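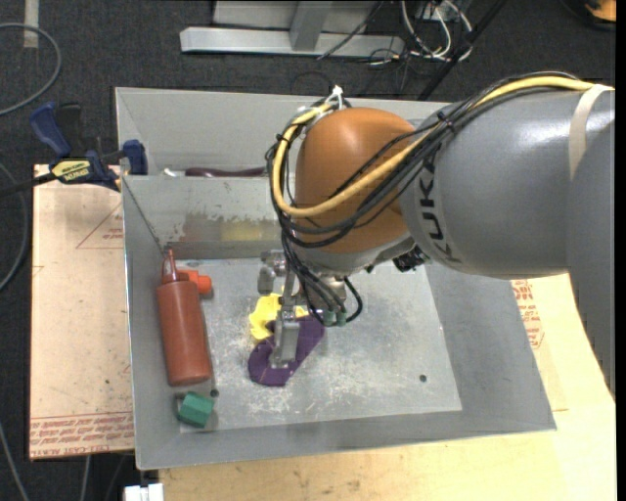
Figure 2. The picking cell at Virmont, with the arm lowered into the metal bin.

4. What the cell changed on the floor

4.1 The bin job before and after

I spent most of my first month at Virmont standing next to the bin, so let me start there. Before the arm came in, the job was known as "digging." Mixed plastic parts arrived in a deep tray, one person leaned over it and sorted them by hand into totes, and after 2 hours you swapped with whoever was on labels. People complained about it all the time (backs, mostly, and the noise), but they also talked while they did it, and I didn't understand how much that mattered until the talking moved somewhere else.

Now the arm does the reaching. Figure 2 gives a fair idea of what an operator looks at for much of a shift: a yellow piece and a dark purple one close together under the gripper, a squeeze bottle lying off along the left side, a green block near the front corner. The operator's call is whether the arm should go for the piece it has chosen or be sent to another one first. Operators call this "minding," and the word came up in 50 of my interview notes before I'd thought to ask anyone about it.

4.2 Who gets to touch the setup

The plant bought its software from Gistar, and the training binder from Gistar treats the cell as a finished thing. The people working with it don't see it that way at all! Look at the bar clamp on the upper left side of the bin. Where the bin sits, and who may loosen a clamp to shift it, was the longest-running argument I followed at Virmont. Under the old setup anyone could shove a tray over to suit their own reach. Under the new one, a shifted bin meant a call to the technician – and on the evening shift the technician was often across town at the Barbosa site.

So the operators worked out their own rules. You could clear a part by hand if the arm was parked, but you left the clamp alone. You wrote every stop in the paper log, even the tiny ones. I went through that log from March to June and found 501 stops, and 64 of them had a note in the margin arguing with the stop above it. I love those notes. They're short, sometimes rude, and they taught me more about how the crew shared what it knew than my survey did.

4.3 Skill, and what people called it

Older studies of this kind of change, my own Kotemari paper included, tend to ask whether workers lose skill. I went in with the same question and got puzzled looks. One former digger told me her hands were bored and her head was tired, and that she'd need another year to know if that was a fair trade. Others missed the swap with labels, which management dropped in April when minding became a separate pay grade. I come back to the pay grade in Section 5, where the shift schedules show who applied for it and who stayed on labels.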